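Search the forum
Keyword or username... Advanced

Arm closes, reports success, drops the veg anyway
Posted 24/03/2019 by tallowgate
14 replies | 3 shares

Right, I'm losing my mind a bit so I'm bringing this one to you lot. I've got the kitchen sim going on my home machine with the Vilik controller driving the arm, and the job is simple on paper: reach into the fridge, take one item off the shelf, bring it out, put it down. I ran it 275 times over the week. On a horrible number of those the fingers close, the log says "grasp OK", and then the thing slides out somewhere on the way (usually during the turn!) and the arm carries on to the put-down spot with nothing in it, pleased as punch.

Fridge door is open, target is the green one on the middle shelf, arm lined up and ready to go in: 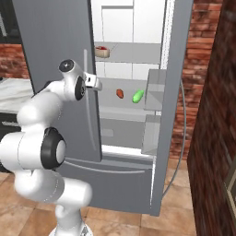

What does the controller go by when it logs "grasp OK"?
It goes by finger travel: if the fingers stop before they're fully shut, it assumes something is between them and never checks again.

So a grasp that's good for half a second counts the same as one that lasts. I've been through the Skornine plugin notes twice and can't find a setting for checking later on.

Reply from pim_orrery
It's friction, always is. Whack the finger pads up and try again. I had the same with the Traletti gripper model last August and that sorted it in an evening.

Reply from tallowgate
Tried it! Doubled the pad friction and it got a bit better, then the items started jittering like mad when squeezed.

Reply from Guangming Zou
I don't agree with pim here. Friction will hide it for a while, but the fault is that the arm believes itself. If that were a real kitchen you'd have a machine carrying on blind with food on the floor for somebody to slip on. Fix the check first, then tune. What is your closing force, and how fast is the turn?

Reply from tallowgate
Force limit is 3, turn speed is whatever it shipped with. I take the point about the check. Soft-looking long things are the worst for it, they go in at a slant and only get nipped near one end, so all the weight is hanging off a tiny bit of contact.
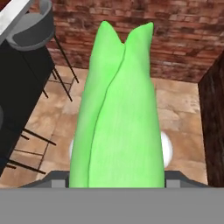
I've now added a second look at the finger gap every 200 ms all the way to the put-down, and if it changes the arm stops dead and throws an error. Haven't done the full batch with it yet, but at least it'll shout.

Reply from pim_orrery
Stopping dead is asking for trouble though, you'll fling whatever's left in the fingers. Slow to a halt.

Reply from Guangming Zou
Agreed on that one. Ramp it down. And log the gap with the time, or you'll be guessing again next week.

Reply from tallowgate
Fair enough, both of you. Ramp going in tonight, then I'll leave 730 runs going while I'm at work and post the log when it's done.

Reply from pim_orrery
Still reckon it's friction.

14 replies | Page 1 of 2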